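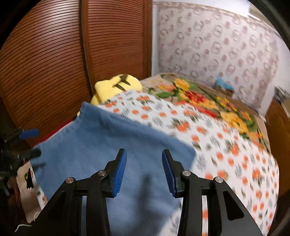
The mine that keeps almost opening

Every mining district has a project that is always two years off. At Skaltgate it is the Ploststead zinc deposit, and it has been two years off for as long as most people in the pub can remember. The ore has not moved. The owners have, fairly often.

The latest is Oser, a small company with a long slide deck. It bought the ground in May from Leblanc, which had spent its own stretch of ownership drilling holes, announcing the holes, and then announcing that the holes were being reviewed. Oser says it will do things differently. It has started by drilling holes.

"I've logged core from the same hillside for three companies," says Nest Pritchard, the site geologist, who came with the property much as the sheds did. "The hats change. I keep the old ones for gardening."

The rock itself is decent. The zinc sits in a steep, narrow body that pinches and swells as it goes down, with enough lead and silver along for the ride to help pay the bills. Narrow is the word that matters. A fat, flat deposit forgives a sloppy miner. A thin one makes you dig out a lot of waste to reach the good stuff, and the mill charges you the same to crush either.

Leblanc's plan dealt with this by assuming very tidy mining. Ro-un Heo, the engineer Oser hired to redo the numbers, read it on a train and says he had to put it down for a while.

"They had the walls standing up like a bank vault," he says. "Then you look at the core boxes and half of it is gravel."

His version uses smaller stopes, more cement backfill and a slower ramp down to the first ore. It costs more at the start and the mine would run for 11 years, a shorter life than the one in the old brochures. Heo thinks that is a number a lender might believe, and lenders have been the missing mineral at Ploststead all along.

Then there is the water. The old workings above the deposit are flooded, and no one can say with much confidence how far they go. The maps were drawn by hand and disagree with one another, in places quite rudely. Before any ramp goes in, Oser has to pump the upper levels, treat what comes out and find somewhere to put it. The river is the obvious place, and the anglers have obvious views on that.

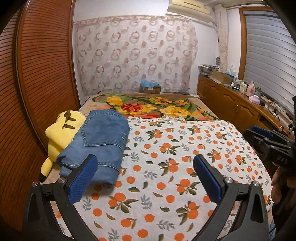 Bedding at one of the rental rooms in Skaltgate.

The town has learned to pace itself. When Leblanc arrived, a few homeowners did up their spare rooms for the contractors, and a diner added a breakfast that began at a punishing hour. The contractors stayed one season. The breakfast survives and is popular with insomniacs.

Oser has promised 40 permanent jobs if the mine is built, a modest figure by the standards of past promises, and people seem to like it the better for that. The next study is due once the winter drilling is done. Pritchard has two rigs turning and a core shed with a new roof, the first sign of serious money she has seen in years.

Asked when the first ore might come up, Heo looked out at the hill for a bit and said he would rather talk about pumps.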